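4.2 Storage beneath stairs and in adjoining corridors

The second group of spaces in the survey consists of stair recesses and the corridors that serve them. Of the 322 storage places recorded, 127 fell into this group, which made it the largest single class. Malau and Nutton treat such places as leftover volume, to be measured by floor area alone. Our records suggest that floor area is a poor guide. The sloping underside of a flight gives full standing height at one end and almost none at the other, and the usable part depends on the shape of what is put there.

Objects were coded by how they were contained: rigid case, cardboard box, plastic wrapping, or none. Rigid cases were most often stood upright at the taller end of the recess. Wrapped bundles were placed further in, where the wrapping kept dust off and the contents were not needed from week to week. Garments without a hanger or hook formed a separate code, 'laid clothing', following Steinarsdóttir. A garment was given this code if it rested on the floor, on furniture or on another stored object, whether folded or not.

Laid clothing was the least stable category. In the August round, 30 of the corridors contained at least one such item, usually a jacket or coat. Work clothing was coded apart from other outerwear where pockets, fastenings or printed lettering allowed it. The coding was carried out by Asabe Jibrin, and a second coder repeated a sample of ten corridors. Disagreements concerned mainly the line between a box in use and a box awaiting disposal – a distinction the Lodance scheme does not make, and which we dropped from the final table.

Figure 6 shows a corridor in which several of the codes occur together. The recess holds a rolling suitcase and, further back, a large bundle in clear plastic, while a mustard-coloured jacket lies crumpled over part of an open cardboard box. 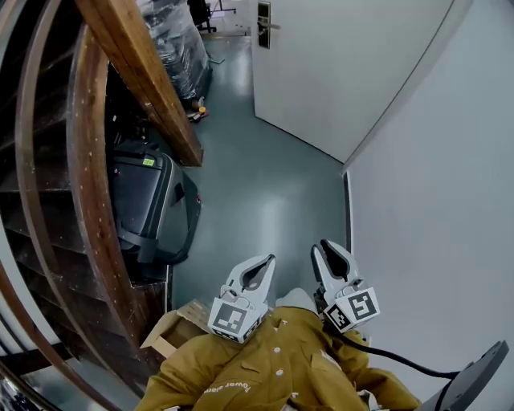
Does a hook near the stairs reduce the amount of laid clothing? In our records it did so only where the hook could be reached without stepping over stored objects.

Figure 6. Corridor with curved wooden staircase, coded as rigid case, plastic wrapping, cardboard box and laid clothing (work type).

The position of the staircase also matters. Where a flight curves, the recess has no straight back wall, and rectangular objects leave wedge-shaped gaps behind them. These gaps were excluded from the stored volume but included in the volume of the recess, so that the fill values for curved stairs are lower than those for straight ones. Values for the two types should therefore not be compared directly. Corridor floor space in front of the recess was measured separately and is reported in Section 4.3.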